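Charvát Mini Flat Iron - 4 weeks in

Bought the half-inch one after my bob grew out to that length where it flips up on one side and nothing else. $59 at the Welport outlet, full price is more. Thick wavy hair, colored, goes frizzy by noon.

Heats fast. Plates are narrow so you can get right up to the root, great for bangs and the bits behind the ears. Bends are easy too - half turn of the wrist, let go, done. My old Pladton always left a crease, this doesnt.

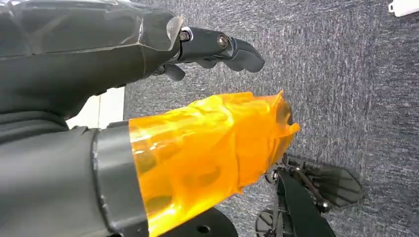 Cord is 106 inches, long enough to reach the hall mirror, and it swivels. Didn't think I'd care. I do.

Gripes. The power button is right where your thumb goes, so I've shut it off mid-section more than once. No travel pouch. Temperature only has low and high, and high is too much for my ends. Also slow going if you have a lot of hair, a whole head takes me nearly twice as long as the wide Risdale my sister lent me. For all-over straightening get the Risdale.

Use a heat protectant, obviously. Smells a bit the first coulpe of times, then stops.

Would buy again for short hair and bangs. Long hair, skip it. 4 stars.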